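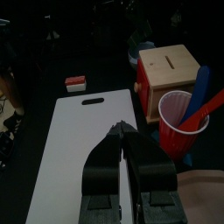 I've had a small falling-out with my moisturiser. We'd been together for years, the Gemton day cream in the big tub, and then in January they went and "improved" it. You know what that means. Smaller tub, new lid, and a smell like somebody's posh hallway.

So I want to stick up for boring skincare, the sort with no scent and no story, that your aunt kept on the side of the bath and used on her elbows as well as her face. I've tried the other kind! I had a good long go with the Estholm night range (a serum, then an oil, then a balm to go over the oil) and I ended up with a greasy pillowcase and a spotty chin. It took 20 minutes every evening. I could be asleep in 20 minutes.

My main gripe is perfume. I love perfume, I wear it most days, but I want to choose it. I don't want rose on my eyelids, fig on my neck and whatever Nallov put in their hand cream all fighting it out on the bus. The hand cream is lovely otherwise, thick and not sticky, and I'd buy it again tomorrow if they did a plain one. I did write and ask. I got a voucher for the scented one.
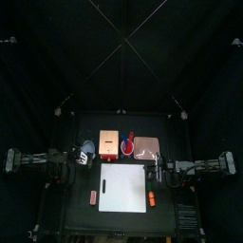 And then there's the layering. Every brand seems to think I have a spare shelf and a spare hour. I've got a bathroom cabinet with a door that won't shut and a Friday alarm that goes off before six. Two things in the morning is my limit, a cream and a sunscreen, and at night I wash it all off and put the same cream back on. My skin looks much the same as when I was doing seven steps. Possibly a bit better round the nose.

I will make an exception for the Bạch cleansing bar, because it does smell faintly of something (soap, mostly) and I'm fond of it. It lasts me nearly 2 months if I keep it out of the puddle by the tap. My sister says bar soap on your face is asking for trouble, and for her it might be, she goes pink if you look at her. Mine's fine.

Anyway, I've still got half a tub of the old Gemton left and I'm being very mean with it. If anyone spots the old lid in a chemist's somewhere, buy two and tell me where.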